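Bretero kitchen task work - progress report for the Adebisi fund, third period

Hello again. You asked last time for something a bit less like a spreadsheet, so I've written this as I'd tell it to you over a cup of tea, and the tables are in the annex for anyone who wants them.

The short version is that the method we proposed (we're calling it Stekent now, after a lot of worse names) works well enough that I'd like to spend the rest of the year on it. The longer version has a few bruises in it.

To recap where we were: the first two periods went on getting a single policy to open and close appliance doors from the wide view alone. It learned the big movement quickly and then fell apart in the last few centimetres. The fingers would arrive just short of the handle, or just past it, and close on nothing. I tried more demonstrations, then longer training, then a bigger network, and all three moved the numbers by so little that I stopped believing in them. You were patient about this and I'm grateful!

Stekent splits the job. One part of the model looks at the whole table and decides where the arm should be going. The other looks only from the wrist and is allowed to nudge that plan, but only by a small amount, and only once the first part says it is close. The two are trained together on the same recordings, which is the bit I was least sure about when I wrote the proposal. My worry was that the wrist part would simply learn to do nothing. It did precisely that for most of January, until I started hiding the wide view at random during training. After that it had to earn its keep.

We now have 3109 recorded demonstrations across the appliance tasks. Of those, 393 are toaster oven work: door open, door closed, something in, something out. I threw away 133 more where the two camera clocks had drifted apart, and I'm afraid most of those were my own fault for not checking the sync after a software update. There is a check now and it runs by itself before every session.
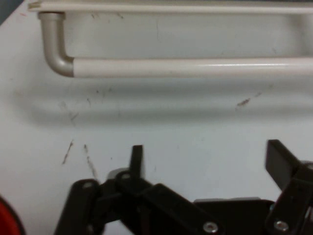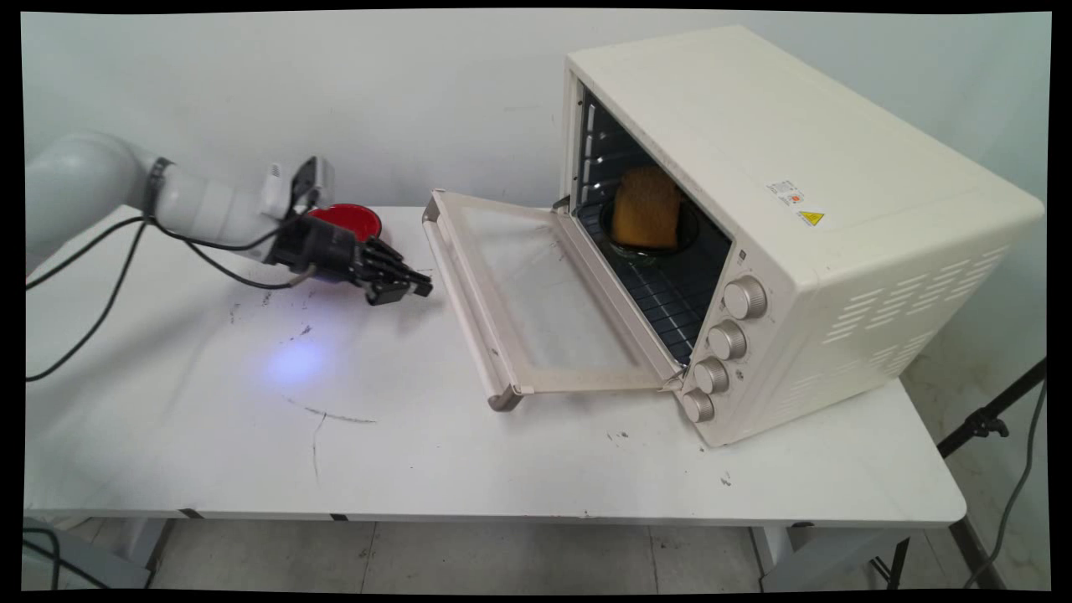
The handle has been the hardest target of the lot, and it's where the two-part idea has made the clearest difference. When the door is down, the handle sits out over the tabletop instead of against the oven's front, so a policy that has only learned the closed position goes for the wrong place entirely. The wide view copes with that. What it can't judge well is the gap between fingers and bar, and from the wrist there's a lovely cue for it in the broad grey shadow the tube throws on the white surface. I had been planning to train shadows away as a nuisance (the proposal even says so, sorry). When I masked them out, the wrist part got noticeably worse at judging height, so they're staying in, and I'm varying the lighting instead so that it doesn't lean on one lamp position.

Closing the door from the open position is now the most dependable of the four skills. Opening it comes next. Taking food out is still poor, and I don't want to dress that up. Toast squashes, it leans, and it catches on the rack. The policy tends to approach from too low and push the dish backwards. I think the nudge limit is too tight for this task, as the wrist part often seems to want to lift and isn't allowed to. Loosening it for everything made the door skills jittery, so the next version will learn its own limit for each stage of the task.

A word on the hardware, as you asked about wear. The cables sagging off the arm snagged twice this period. No damage either time, but we lost an afternoon to re-routing and I've put a proper cable guide on the shopping list. The tabletop has picked up a fair number of scratches too. I'm not replacing it - the policy has to live with mess eventually, and a scruffy surface is good practice.

On the partner side, Uvasau have agreed to let us try the trained model in their own test kitchen, with their own oven. It's a different colour and the door is a good deal heavier, so I expect a drop. I'd like to measure that drop before we collect any new data there, and then again after a small top-up, because the size of the top-up is what everybody asks me about.

Money is close to plan. We underspent on computing (the smaller network turned out to be plenty) and overspent on fingertips, which wear through faster than the supplier's sheet suggested. With your agreement I'd move the spare computing money into 2 things: the cable guide and a second set of fingers, so that we needn't stop when one set is being repaired. I don't need anything extra for this.

Plans for the next period are the learned nudge limit, the Uvasau visit, and another go at getting food out in one piece. I'd also like to write up the shadow result as a short paper, if you're happy for it to go out before the main one. Could you let me know on that fairly soon? The draft is half done and I'd rather not polish it if the answer is no.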